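Spielküche für drinnen - was kommt bei euch auf den Tisch?

Forum > Kinderzimmer & Spielen > Spielküchen und Zubehör
15 Antworten

Fendwood_Fan schrieb:
Hallo zusammen! Nach Wochen des Sammelns habe ich endlich genug Spielküchenkram beisammen und bin total begeistert, wie viel man damit auf einem schlichten weißen Tisch anstellen kann. Kein Aufbau mit Rückwand und Spüle, einfach alles auf die Platte und los! Am liebsten mag ich das große Sieb in diesem blassen Grün (Indrek Toom aus dem Nachbarthread hatte mir ja zu genau so einem geraten, danke nochmal) und natürlich den Minibackofen, der macht richtig was her. 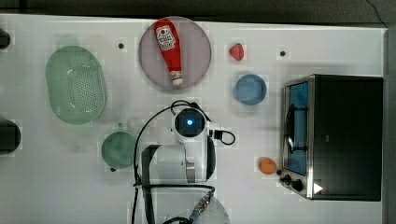

Sieb, Teller mit Ketchup, Erdbeere, blaue Schale und rechts der Ofen

Was würdet ihr noch dazustellen? Besteck fehlt mir noch, und vielleicht ein Topf.

Skistar55 schrieb:
Oh wie schön, diese Farben! Das Hellblau neben der roten Erdbeere, herrlich. Aber ein Ofen auf dem Spieltisch? Der nimmt dir doch den ganzen Platz rechts weg. Bei uns steht der auf einem Hocker daneben, da kommen die Kinder auch besser an den Griff.

Fendwood_Fan schrieb:
Hm, sehe ich anders! Wenn er auf dem Tisch steht, gehört er zum Spiel dazu - da wird die Erdbeere eben "gebacken", ob das nun Sinn ergibt oder nicht. Auf dem Hocker würde er bei uns innerhalb einer Woche vergessen.

buppha_ch schrieb:
Buppha Chantharasri hier, ich lese schon ewig mit und muss jetzt doch mal was schreiben. Ich bin Team Ofen auf dem Tisch!! Nur Ketchup auf dem Teller liegend, das tut mir in der Seele weh, der gehört hingestellt.

Skistar55 schrieb:
Haha, hingestellt fällt er bei uns alle zwei Minuten um. Liegend ist schon richtig. Und beim Hocker bleibe ich trotzdem.

Fendwood_Fan schrieb:
Ihr seid super. Ich habe mir noch mal angesehen, wie sich das Geschirr verteilt, und finde, dass links ruhig mehr passieren darf. Das Sieb ist groß genug, dass man darin locker das ganze Obst waschen spielen kann.

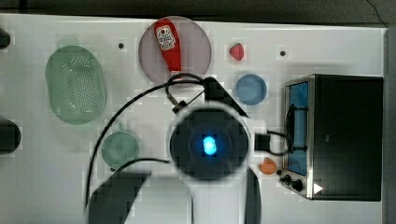
Deshalb überlege ich, bei Pētersons noch einen Schwung Gemüse zu holen, am liebsten Möhren und eine Aubergine. Lila fehlt mir nämlich noch, wobei der Teller unterm Ketchup je nach Licht auch mal ins Rosa geht. Kennt jemand die Sachen von dort?

grorkport_mama schrieb:
Ja, wir! Die Möhren sind toll, die Aubergine war unserer Kleinen zu dick für die Hand. Hol lieber noch einen zweiten Satz Schalen, bei zwei Kindern gibt es sonst Streit um die blaue (frag nicht).

buppha_ch schrieb:
Gemüse unbedingt! Und Brot, ohne Brot geht bei uns gar nichts.

Fendwood_Fan schrieb:
Brot, stimmt! Kommt auf die Liste. Im April ist bei uns Flohmarkt, da schaue ich auch gleich nach einem Topf mit Deckel.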